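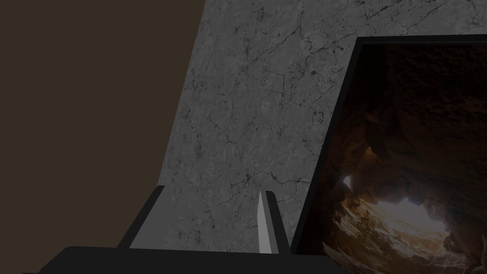
I'd been told to ring after lunch, because the mornings at Skedora are when everyone has a headset on and no one picks up. So I rang at half past two and got the person who runs data gathering on the Drusto project. She prefers to leave her name out, which is fine by me. She was eating toast.

"Most people think we film a robot a few times and off it goes," she said. "I wish! We're at 2,965 kept runs and I still wake up thinking about the bad ones."

The goal for this batch was 3,000, so she's nearly there, and then it all gets handed over to the training side (two people and a very loud fan, as far as I could gather). Every run is a person steering the simulated robot through one small job from start to finish. The learning system studies those and tries to copy them.

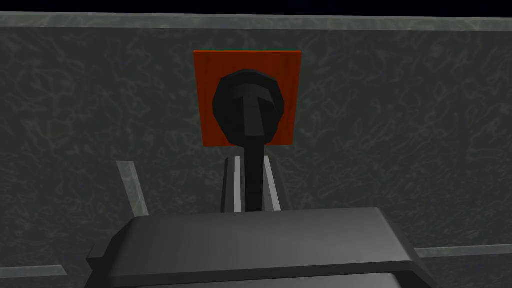
I wanted to know what makes one run worth keeping and another not. She said it's mostly about hesitation. If the operator dithers, the model learns to dither, and you get a robot that hovers forever. Levers are her favourite for teaching new operators. You've got a black knob on a stem with an orange-red plate behind it, so you can't really lose sight of what you're going for, and yet people still come at it from silly angles. "I tell them to pretend it's the gearstick in their nan's car," she said. I'm stealing that one.

She threw out roughly 2,000 early runs after the team changed how the arms were controlled. I winced on her behalf. She didn't seem bothered.
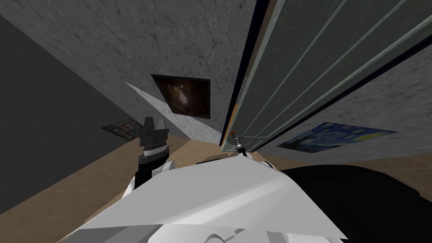
"The old ones were tidy, but they were all the same," she said. "Same starting spot, same approach. We'd taught it one room off by heart." Now the start position shifts every time, and so do the colours and textures when they can manage it. They keep the runs in a tool called Kassa, where each one gets a short label and a thumbs up from a second person before it counts.

Does she ever drive it herself? "Every day! I'm terrible with drawers." Then her toast was finished and a new operator needed setting up, so we left it there.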